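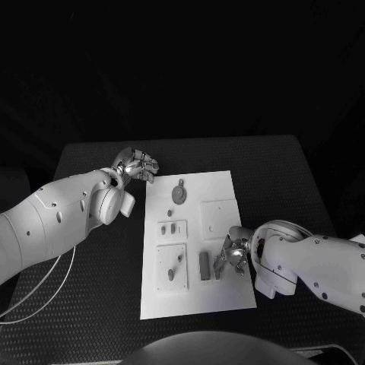 Poste B, les deux mains au-dessus de la planche d'assemblage, vue de la caméra de tête.

Projet Grelura – Collecte de démonstrations pour l'apprentissage par imitation
Compte rendu de la réunion de suivi
Dimanche 2 août 2020

Présents : Revathi Amin (animation), équipe téléopération, équipe apprentissage, représentant Bristard
Excusé : Tillwood (intégration mécanique)
Diffusion : participants, Fernandes

1. Approbation du compte rendu précédent

Approuvé avec une correction au point 4 : lire « fréquence d'échantillonnage des articulations » et non « fréquence d'images ».

2. État de la collecte

Le lot en cours comprend 1 738 épisodes enregistrés sur la planche d'assemblage. Parmi eux, 331 ont été écartés à la relecture. Les motifs de rejet saisis par les relecteurs sont, par ordre de fréquence : pièce saisie puis relâchée hors de la planche, désynchronisation entre le flux vidéo et les positions des doigts, épisode interrompu par l'opérateur avant le retour en position d'attente.

L'équipe apprentissage signale que les épisodes rejetés pour relâchement ne sont pas tous inutilisables. Ceux où l'opérateur reprend la pièce et termine la tâche contiennent une récupération exploitable. R. Amin demande qu'ils soient conservés sous une étiquette distincte et exclus du jeu principal jusqu'à nouvel avis.

Décision : création de l'étiquette « reprise ». Pas de réintégration rétroactive avant vérification de la synchronisation.

3. Planche et disposition des pièces

Rappel du principe : la planche blanche reste posée entre les deux mains, avec les petites pièces grises réparties sur les plaques en relief ou directement sur le fond. L'orientation de la planche n'est pas fixée. Le léger biais par rapport au robot est admis et souhaité, à condition d'être modifié d'une série à l'autre.

La téléopération indique que les blocs verticaux placés à droite, près de la main, sont les plus difficiles à prendre. Le bloc mince est voisin du bloc plus large et l'approche des doigts laisse peu de marge. Deux stratégies coexistent chez les opérateurs : pince entre pouce et index, ou appui latéral suivi d'une fermeture de tous les doigts. Le modèle entraîné sur l'ensemble mélange les deux et hésite au contact.

Discussion sur l'opportunité d'imposer une seule stratégie. Bristard y est favorable pour la phase actuelle. L'équipe apprentissage préférerait garder les deux et annoter la prise. Pas d'accord en séance.

Décision : la prochaine série est enregistrée avec la prise pouce-index uniquement. La question sera rouverte au vu des résultats.

4. Position de départ

Constat de dérive : les opérateurs ne reviennent pas tous à la même hauteur de main avant le début de l'enregistrement. La main gauche est souvent plus haute que la droite. L'écart en soi ne pose pas de problème, mais il est corrélé à l'identité de l'opérateur, ce qui biaise les premières images de chaque épisode.

Il est convenu de tirer la position de départ au sort dans un volume défini autour de la planche. Le script de lancement amènera les bras à la position tirée, puis rendra la main à l'opérateur. Aucun contact avec une pièce n'est autorisé avant le signal de début.

5. Éclairage et fond

Le fond sombre est maintenu. Les ombres courtes portées par les pièces sur les plaques blanches sont jugées utiles par l'équipe apprentissage pour l'estimation de hauteur. Fernandes avait proposé par écrit un éclairage diffus supplémentaire ; la proposition est reportée. Toute modification de l'éclairage en cours de lot devra être consignée dans le journal de poste avec le numéro du premier épisode concerné.

Point annexe : le saturage des blancs sur les avant-bras n'a pas d'effet mesuré sur l'entraînement. Sujet clos.

6. Câbles

Demande de la téléopération : revoir le cheminement des deux câbles blancs qui passent sur la table sous le bras gauche. Risque d'accrochage lors des mouvements bas. Tillwood étant absent, le point lui est transmis. En attendant, vérification visuelle par l'opérateur au début de chaque session.

7. Objectif de la prochaine série

Objectif fixé à 600 épisodes validés, répartis sur 3 orientations de planche. Les épisodes étiquetés « reprise » ne comptent pas dans ce total. La relecture se fait le jour même, par une personne autre que l'opérateur.

8. Actions

Étiquette « reprise » dans l'outil de relecture : équipe apprentissage
Script de tirage de la position de départ : équipe téléopération
Consigne écrite pour la prise pouce-index : R. Amin
Cheminement des câbles, poste B : Tillwood
Contrôle de la synchronisation vidéo/doigts sur les épisodes rejetés : équipe apprentissage, avec Bristard
Réponse à Fernandes sur l'éclairage : R. Amin

9. Divers

Les journaux de poste antérieurs à février sont encore dans l'ancien format. Conversion non prioritaire.

Date de la prochaine réunion à confirmer par courriel.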